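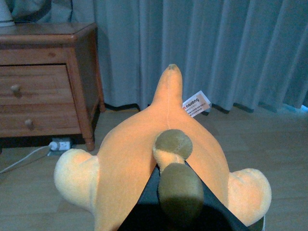

Will the housekeeping team at Delley become smaller because of the robot?

The team stays at 14 people, and the company has put this in writing until the end of next February.

We asked this first because it is what most of our readers wanted to know after the staff meeting on 25th May. Murali Varghese, who leads room services at Delley, gave the same reply to every person who asked him at the meeting, and he repeated it when we called him for this newsletter. What changes is the content of the shift, and about this there was much more to discuss.

The robot is called Tiltirex. It was installed at Delley by the firm Luleo and it works in the furnished rooms, between two uses of a room. Its task is the light part of tidying: to take up things which were left on the floor and put them on the bed or on a shelf, so that a person can come with the vacuum cleaner and not bend down every minute. It doesn't make the bed, it doesn't wash anything and it doesn't touch lamps or cables. For cables there is a rule that a colleague looks along the floor before the robot starts, and this rule will remain.

The list of things it is allowed to pick up has now 222 entries. Cushions, slippers, folded towels, boxes and soft toys are on it. Soft toys were more difficult than the team expected. A plush toy has no good side for holding. One can take it by the body, by a leg or by some small part which is sewn on, and each of these bends in a different way. For the large orange one, the small green pads on it were also tried as a place for the gripper. The colleagues give their opinion on each of these choices, and it is noted in the list under their initials.

Ilango Kandasamy has worked in room services for many years and is one of two people on the early shift who are now trained as room operators. He told us that the first weeks were tiring in a new way. "Before, my back was tired. Now I must watch and decide, and at noon my head is tired," he said. He asked for a longer pause in the middle of the shift for the operators, and it was agreed. He would like also that the stop button is placed higher, so that he can reach it while he is carrying linen. Luleo has promised an answer on this point.
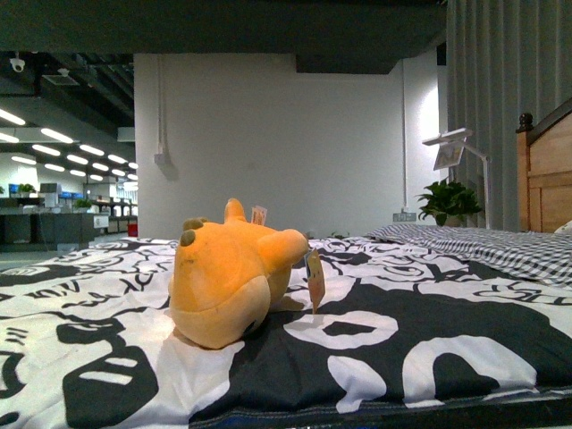 Who decides that a room is ready after the robot has worked in it?

A person from room services decides it, and only this person can sign the room sheet.

This point was not clear in the beginning. In the first version of the work plan the robot reported a room as finished, and the room went directly to the next step. The team did not accept this. A toy can be on the bed and still lie on its side with the head down in the quilt, and for the robot the task is complete, but a colleague would never leave it so. The plan was changed, and there is now a short check by hand in every room.

The check takes time, and it has to be counted as work. Menon, the company which prepares our shift plans, has put it in as a separate line. Operators spend 50 percent of their shift with the robot and the other half with normal room work, and nobody is an operator for the full day. Some colleagues would prefer to do only room work, as before. They can say so to Murali Varghese, and they don't have to give a reason.

The pay question is still open. The operators ask for a supplement for the training and for the responsibility, and the talks will continue in the summer. We will report the result in this newsletter.

Colleagues from other houses who wish to see a room being prepared with Tiltirex can write to the room services office at Delley. Please come in flat shoes and leave bags in the locker, as the rooms are narrow when the robot is moving.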